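4.3 Recording hand demonstrations in a home kitchen

Read this section before you visit a home. Reading it in the driveway has been tried, and the results are in the reject pile.

The Wastdale method trains the two-arm controller on video of people doing small kitchen jobs with their own hands. The wearer has a camera on the head and goes about the job at a normal pace. Everything the policy learns about lids, caps and containers comes from these recordings, so a sloppy session here turns into a sloppy robot some weeks later, when it is much harder to find out whose fault it was.

Before you start

1. Charge the head camera fully. The battery gauge is an optimist.

2. Open Skitis on the laptop and create a new session. Choose "Lids and containers" from the task list. "Other" also works, but you will be asked to explain yourself.

3. Fit the headband snugly and tilt the camera down until both hands show in the preview when the wearer reaches for the counter.

4. Ask the wearer to push up long sleeves past the wrist. The hand tracker does poorly with loose cuffs.

5. Leave the kitchen as it is. Do not tidy, wipe or arrange anything. The first Grellholm set was filmed on spotless counters, and the policy trained on it was very good at spotless counters.

Note: Dim corners are fine. Do not bring a lamp. If the preview shows the fingers clearly enough for you to tell them apart, the tracker can usually cope.

Recording

6. Press Record and have the wearer hold both palms in view for a moment. Skitis uses this to set hand size.

7. Read the task card aloud once, then stop talking. Coaching shows up in the data as long pauses while the wearer looks at you.

8. Let the wearer handle parts in any order. Picking up the wrong lid, putting it down and trying another is a valid demonstration - often a better one than the clean version.
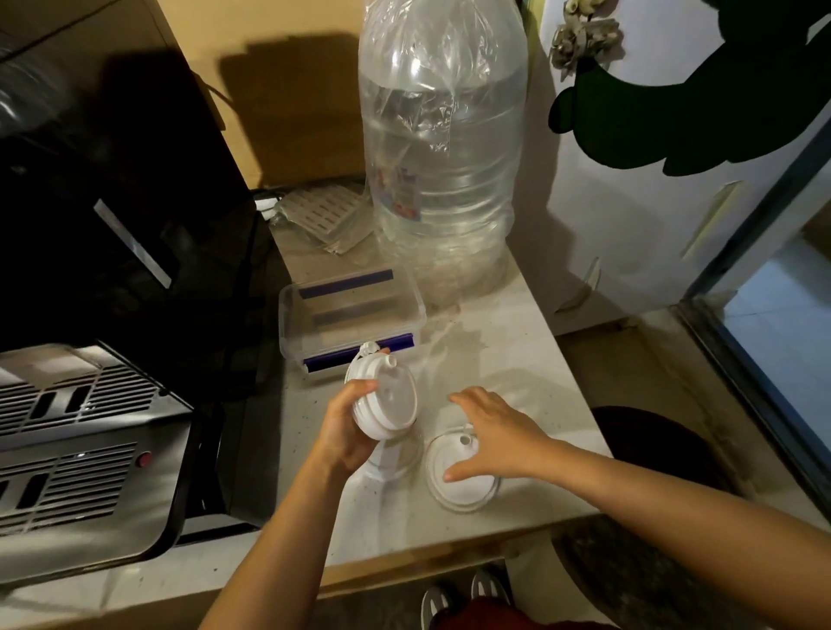 9. Press Stop when the wearer steps back from the counter. Keep each clip to one task. Two tasks in one clip will be split by hand, and the hands will be yours.

Caution: Clear plastic is the weak spot of the object tracker. Transparent cups, bases and bags may be missed or merged with whatever is behind them. Tag these clips "clear" in Skitis so that they go to manual review. Do not swap the items for colored ones.

Caution: Stop recording if anyone who has not signed the consent form walks into view. Delete the clip on the spot. Blurring later is not accepted.

What to expect from the results

The Ejigu trial, run by Yaowalak Ruangrit, used 665 clips, of which 266 were tagged "clear." With manual review of the tagged clips, the controller seated a lid correctly in 83 percent of test runs. Without it, the figure was 63 percent. The review step is dull and will be the first thing someone suggests cutting. Please show them this paragraph.

Failures were mostly of one kind: the arm found the lid, lined it up and pressed down beside the container with great confidence. If you see this in your own tests, check the wrist offset (section 5.1) before blaming the data.

Uploading

10. Connect to a wired network and choose Session, then Send. Leave the laptop lid open until the status line reads "Received."

11. Keep the local copy until the reviewer signs off. "Received" means that the file arrived, and makes no promises about its contents.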